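Kostotcombe Community Kitchen
Progress report to the Marín Fund
Thursday, April 16, 2020

Dear Milagros,

Thank you for being so patient with us over this report, which I had hoped to get to you a good while ago. It has been a busy stretch, and a happy one on the whole, and I shall try to keep to the headings you gave us. 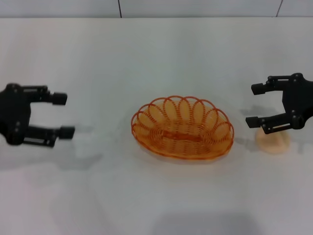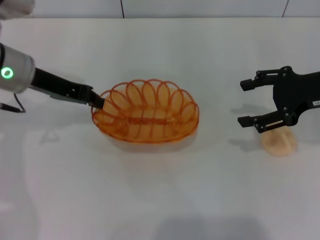

Meals. We have sent out 1037 hot dinners since December, with Remedios Tejada planning the menus and Lucía Vallejo looking after the rounds. The lentil stew is still the one people ring up to ask for – we have had to put it on twice a week!

Money. Your grant has paid for the second cooker and its fitting, and £287 is left over. We should dearly like to spend that on lidded tubs, if you are willing, as the old ones leak dreadfully on the hill.

Still to do. The back door sticks, and the Sulel freezer needs a new seal. Tanner McKinnon has asked for prices on both and I will send them on as soon as they come.

With warmest thanks from all of us,
Encarnación Mateos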